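The Lease on Ansari Street

When Tarek Fakhoury hung out his shingle in Lulport, he figured he'd be drawing up wills and closing on houses, and for a good long while that's pretty much what he did (with the odd fence dispute thrown in, because this is Lulport and people do love their fences). Then a bakery owner came in with a commercial lease of 140 pages and asked him, a little sheepishly, whether she ought to have read it before signing.

He made her a cup of tea and they read it together, all of it. It took them until suppertime. 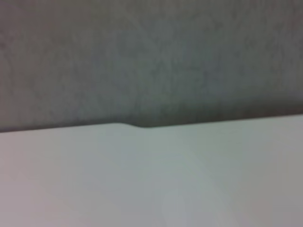 Reading the Fine Print

Most of the trouble, Fakhoury will tell you, hides in the repair clause. The bakery's put the roof, the drains and even the shared parking lot on the tenant, and there was a bill for $567 already waiting for a gutter she'd never laid eyes on! He wrote the landlord a friendly letter, then a less friendly one, and by December the two sides had settled on new wording that fit on 2 pages.

Word got around, the way it does, and these days small shop leases are most of his work.
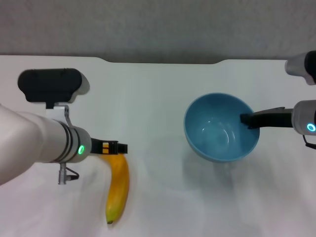 LAW & PROPERTY

His partner, Shih-chieh Wu, joined nine years ago from a bigger practice in Hustatel and handles the negotiating. She likes to walk through a property before she'll talk about rent, and she always asks the neighbors what the heating costs. "They know more than the listing does," she says, and she's usually still chatting on the sidewalk long after the agent has gone home.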